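FAQ atelier d'emballage – étiquettes, scotch, rouleaux

Page mise à jour en mai. Vous trouvez pas la réponse ? Écrivez à l'atelier, on complète.

Quelles étiquettes pour quels colis ?
Petit format pour les sachets Tambunan, grand format pour les cartons Jaltarum. Jamais l'inverse, le code passe mal au scan. Les pots Prerken : petit format aussi, collé sur le côté, pas sur le couvercle.

Combien d'étiquettes sur un rouleau ?
325 sur les petits, 112 sur les grands. Donc pour une grosse matinée de cartons, prévoir un grand rouleau d'avance à portée de main.

L'imprimante sort du blanc. Elle est en panne ?
Presque jamais. Rouleau monté à l'envers. Papier thermique = une seule face imprime. Pour vérifier : un coup d'ongle, la bonne face marque en gris. Ouvrir, retourner, refermer, relancer.

Elle avance de trois étiquettes puis bip.
Elle ne trouve plus l'espace entre deux étiquettes. Éteindre, rallumer, refaire le calibrage (appui long sur avance papier). Si ça continue, mauvais format choisi dans l'appli Skimia, 9 fois sur 10.

L'impression est pâle.
Tête sale, ou batterie faible. Coton-tige, alcool, capot ouvert, machine éteinte. Laisser sécher. Après seulement, monter la densité d'un cran.

Peut-on écrire à la main sur une étiquette ?
Oui, stylo bille. Pas de feutre, ça bave. L'adresse jamais à la main, par contre un numéro de lot ou un « fragile » pas de souci.

Quel scotch ?
Le transparent, pour tout. Le rouleau imprimé c'est pour les retours, pas pour les envois.

Le scotch se recolle sur le rouleau, on perd le bout.
Toujours laisser le bout pris sur la lame du dévidoir. Si perdu : tourner le rouleau lentement sous la lampe, on sent le cran avec l'ongle. Pas de ciseaux pour le décoller, ça entaille tout le tour et après ça se déchire en biais.

Les dévidoirs se rangent où ?
Debout ou couchés, on s'en fiche, mais lame vers le mur. Et dans le coin gauche de la table.

Où vont les chutes ?
Sac noir ouvert sur la table, bords rabattus pour qu'il tienne. Dorsales d'étiquettes, bouts de scotch, étiquettes ratées pliées en deux (face collante dedans). Les étiquettes avec un nom de client : destructeur, pas le sac !

Comment on change le rouleau ?
Capot ouvert, rouleau dans le compartiment, il doit tourner librement. Tirer un peu de papier vers la sortie, tenir le haut de l'imprimante d'une main et caler le rouleau de l'autre. Refermer jusqu'au clic des deux cotés. Une étiquette d'essai avant de lancer la série.

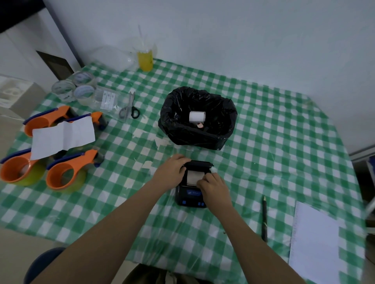
Florian Pfister
Responsable emballage et expéditions

Un rouleau entamé, je le garde ou je jette ?
On garde, dans un sachet zip, avec le format écrit dessus. Loin du radiateur et de la fenêtre, le thermique noircit à la chaleur. Les restes servent pour les tests.

La nappe en plastique, elle reste ?
Elle reste. Éponge humide en fin de poste, les étiquettes perdues s'y décollent bien mieux que sur le bois nu. Pas de cutter dessus merci.

Qui commande les rouleaux ?
Moi. Prévenir quand on ouvre l'avant-dernier carton, pas le dernier. Référence à donner : 57 pour le petit format, l'autre est notée sur le carton lui-meme.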